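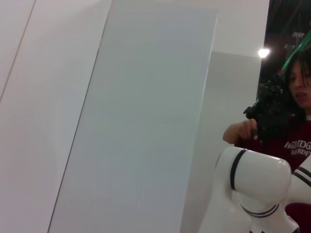 Getting a hand on the hand, with the white arm in the foreground.

So I spent most of a Tuesday with the Skendent two-arm kit, and I now have opinions about hinges.

Some background for those who skipped the June post. Collby rents out bench robots by the day. You pay $390, you get both arms, the hands, the software and a bench to use them on, and you go home when the lights go off. Buying the same setup runs a good deal more than I paid for my car, so renting it was. The black hands are an add-on made by Rornel, and they come on the invoice as a separate line for $459 a month if you keep them. I did not keep them.

Let me start with what I liked. The arms are smooth and quiet, and the white shells wipe clean. The black padded sleeve looks like something you'd put on a kid learning to skate, and I mean that kindly. I bumped into it plenty. The setup guide claims you can be moving in 4 hours. We were moving in under two, and then spent the time we'd saved looking for the menu that turns the left hand's grip force down. It's under "Comfort." Of course it is.

The hands are where the money goes and where my patience went. They're chunky. Those squared-off fingertips are great on a box or a mug and much less great on anything thinner than a sandwich. My test job was a slim flat case with a hinged lid and some clear plastic inside, which I figured was a fair stand-in for the stuff I'd want a robot to deal with at home. Glasses, chargers, the drawer.

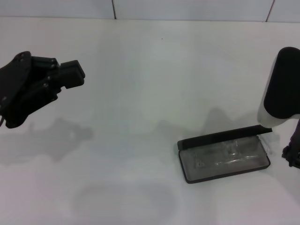
Right arm at the lid, left hand awaiting instructions.

Clear plastic, I should mention, gets one paragraph in a manual of otherwise heroic length. The paragraph recommends "good lighting." The support chat recommended the paragraph.

What you want for a case like this is one side holding and the other side fussing, and the software does let you plan that. It calls it a "duet." You set up each side's part separately and then line them up on a timeline, a lot like editing a home video, with the same feeling that you've lost an afternoon to something that lasts nine seconds.

Marciniak sells a rival kit with plain two-finger grippers, no padding and no duets. I tried it last year and found it ugly and dull, and I'd probably rent it again before this one if the job was small flat things. For bigger items I'd take the Skendent.

Deposit came back in three days, minus a cleaning fee.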